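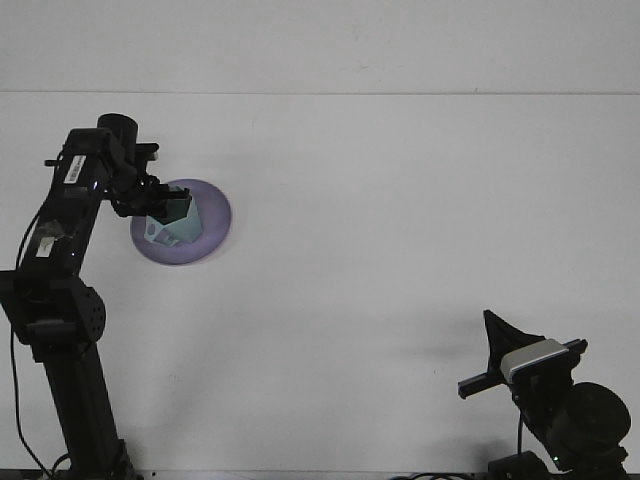
**Subject:** Re: Budget for the second pair of arms
**Date:** 30/01/2020

Hello all,

Thank you for the replies so far, and sorry to be slow with mine. I wanted to go back through the old invoices before committing myself, and they were in two different folders under two different names. To pick up the question that came in last night:

> Before we sign anything with Sovton, could someone set out what we would be paying for besides the arms themselves? Last time the quote looked very reasonable and then we spent the summer buying brackets. Also, do we really need a second bench, or could the new pair share the one we have? I'm not against it, I just want to see it written down.

A very fair thing to ask, and I was one of the people buying the brackets, so I feel it keenly!

Taking the bench first. I would much prefer a second one. The tableware work needs more clear surface than you'd think from the size of the pieces. A cup and a dish take up next to nothing, but the arms want room to swing in from either side, and whoever is setting up wants room to lean over without catching a cable. Put four arms on one top and I think we'd spend our days waiting for each other. The joinery people at Gronska still have our drawing from last time and can make another to the same pattern, with the same white top, and they're happy to hold the old price until August.

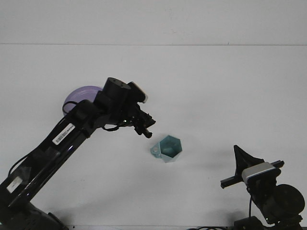
Cables are the other thing I'd like us to budget for properly. We have always treated them as something you find in a drawer, and then the drawer is empty. I have put in a full spare set for each arm, plus clips, and 2 spare power supplies to be shared between the benches. Stika can supply the lot in one order, which saves on carriage, though they do like to be paid up front and we should warn the accounts office.

Then there are fingers. The people who do the handling trials go through them faster than anyone planned, and small faceted things like the hexagonal cup are much fussier about how they're held than a plain block. I'd like 70 finger blanks in the first order so that we can cut our own shapes as we learn what we want. If that sounds like a lot, please remember that they're cheap and that the postage isn't.

So, apart from the arms, the list as it stands:

- one bench, from Gronska
- cables, clips and power supplies, from Stika
- 70 finger blanks, also from Stika
- 136 hours of setting-up and calibration time, ours
- service cover for the first year, through Wattanapong

The hours are the line I expect to be argued with. They come from our own timesheets for the first pair — I added them up twice — and I haven't padded them. Wattanapong have offered to do the calibration for us, but their visit would take up most of what we've kept back for repairs, and I think we learn a good deal by doing it ourselves.

Sovton's quote is good for 43 days, so there's time to think, though I'd rather not leave it to the final week. If you want something added, could you reply to the list and not just to me? I lose things otherwise.

All the best, and thank you again for reading this far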